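Archive > Procurement and exports > Message 601

Print this message | E-mail this message

2024-08-06
Subject: Re: Lasbridge patrol boat order, delivery terms

On the April notice, an earlier message said:

> The Nirkora contract is given as 6 hulls, but the
> budget annex only funds four. Is the difference an
> option, or has the number been cut? I also can't
> find who supplies the engines.

It is an option. The contract signed with the Lasbridge yard covers four firm hulls and two more to be confirmed within a year of the first delivery. The press office added them together and most papers copied the total. The annex shows firm commitments only, so the two documents agree.

The engines come from Treltetti under a separate order placed by the ministry. The yard receives them as government-supplied items and carries no liability if they arrive late. This matters for the schedule. The same arrangement on the Gethin class led to a dispute over who paid for berth time while the second boat waited for its gearboxes.

Displacement is quoted as 700 tonnes in the notice. That is full load. The earlier study used the light figure, and comparing the two has led some people to say the design has grown. The hull length and beam in both papers are the same.

On weapons, the notice says only "fitted for but not with" for the forward mount. The cabling and deck strengthening are in the price, the gun is not. I would not read an export licence into that wording, as no licence application has been published.

Two points are still open. The training package is mentioned in the summary and missing from the schedule of prices, and the spares period is left blank. I have written to the procurement desk about both and will post the reply to the list when it comes.

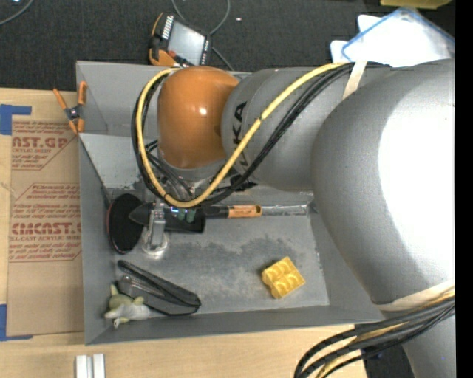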